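Bevongate Reading Rooms to reopen its lending library with a month of open evenings

Bevongate, May 2026

The Bevongate Reading Rooms will open their doors again this June after a long winter of repairs, and everyone who works here is delighted (and a little out of breath) to be able to say so. The lending library on the upper floor, which many families in the town have known since their grandparents' day, returns with new shelving, a better-lit children's corner, and a collection of 1135 books that have been cleaned, mended where they needed it and put back into proper order.

Members who have been making do with the temporary shelves in the Trenent Street chapel will know how much patience the past few months have called for. The chapel could hold only 200 titles at a time, so the stock was changed over every fortnight, and we would like to thank everybody who turned up hoping for a particular detective story and went home quite cheerfully with a book on beekeeping instead. A good many of you have told us you would never have picked up those books otherwise, and a few of you have yet to bring them back! There are no fines to pay, and there will be none for anything returned before the end of June.

The repairs began with the roof, which had been letting in rain above the local history section for longer than anyone cared to admit. Thaler, the building firm from the other side of the river, replaced the lead and the worst of the timbers, and while the ladders were up they rebuilt the small round window on the stairs, which had been boarded over for years. The afternoon light now comes all the way down to the front hall. It has made a surprising difference to the place, and visitors who remember the staircase as something to be got up quickly may find themselves stopping halfway.

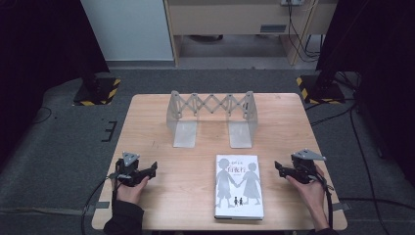
Bảo Trình, who joined the Reading Rooms as librarian last autumn, has spent much of the closure going through the catalogue card by card. "I came for an interview on a wet afternoon and was shown a card written in three different people's handwriting, all of them disagreeing about where the book should go," Bảo Trình said. "I thought, well, this is a library that people have really used. We have kept every one of those old cards, by the way. They are in the drawers by the window and anyone is welcome to have a look through them."

Damp had reached 81 of the older volumes, mostly parish histories and bound magazines, and these went to the Sosedwood bindery to be dried, pressed and given new spines. All but a handful are home again. The rest will follow over the summer, among them the two large books of county maps that walkers ask for so often, and we will put a notice on the desk as soon as they are back.

Throughout June there will be open evenings with readings, soup and a chance to join or renew your membership, which stays at the same price as last year. The first will be given over to favourite passages read aloud by members, and roughly 41 people have already put their names down, so we may well run on into a second evening. If you would like to read, please keep it to a page or two and tell us beforehand what you have chosen. Last time we had the same Christmas chapter from the same novel four times over. It was lovely, but it was a long night.

Gifts of books are welcome again from the day we reopen. We are especially short of large-print fiction, cookery and anything for readers aged between eight and twelve. Please do leave out encyclopaedias, however handsome, as we have nowhere to put them. Boxes can be handed in at the side door during opening hours, and there is a trolley in the passage for anything heavy.

The upper floor can be reached by the stairs or by the lift from the yard, and the front desk will gladly fetch books down for anyone who would sooner stay on the ground floor with a cup of tea.

Contact: Press desk, Bevongate Reading Rooms | © Bevongate Reading Rooms | Back to top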